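Readers keep sending us the same questions about the new billing rules at Dernia Electric, so Gadisa Wubshet went through them for the consumer page. Where the utility has given a straight answer, we give it. Where it hasn't, we say so.

## Is the prepaid meter really optional?

On paper, yes. The notice says customers "may choose" to switch. The same notice adds a monthly reading fee of 11 for anyone who stays on the old meter, so draw your own conclusions.

## Will prepaid lower my bill?

Dernia says it will. We asked for the study behind that claim and got a leaflet. The price per unit is the same on both plans. If you save money, it will be by using less power, and you can do that on your present meter.

## What happens when my credit runs out?

The power goes off, except between 6 p.m. and 8 a.m., when the meter runs on and takes what you owe from your next top-up. A warning goes out when the balance drops to 100. It goes by text message only. We asked what happens to people with no cell phone and were told this is "being looked at."

## Why is the top-up limit 2,000 when I was charged 2,020?

The extra 20 is a service charge for paying through the Flalora app. It shows up on the last screen, after you have typed in your card details. Paying at the Bundenlow office costs nothing extra – for now.

## Can my landlord switch me without asking?

The utility says the account holder has to sign. If the account is in your landlord's name, that means the landlord. Get any promise about top-ups in writing.

## I was told a small appliance is "eating" my credit. True?

Be careful with this one. Sellers of the Ahuja plug-in monitor like to blame whatever is in the kitchen. Look up the wattage on the rating label and multiply by the hours you use it before you buy anything.
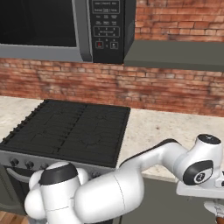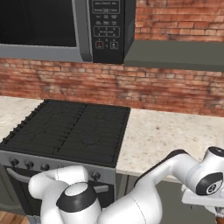
Consumer Page, No. 11

## Can I switch back?

The notice doesn't say. The phone line told one reader yes and another no, in the same week. Ask for a written answer before you sign, and keep a copy of your last regular bill.

## Where do I complain?

Start with the Bundenlow office and ask for a complaint number. Without one, they may tell you there is no record of your visit.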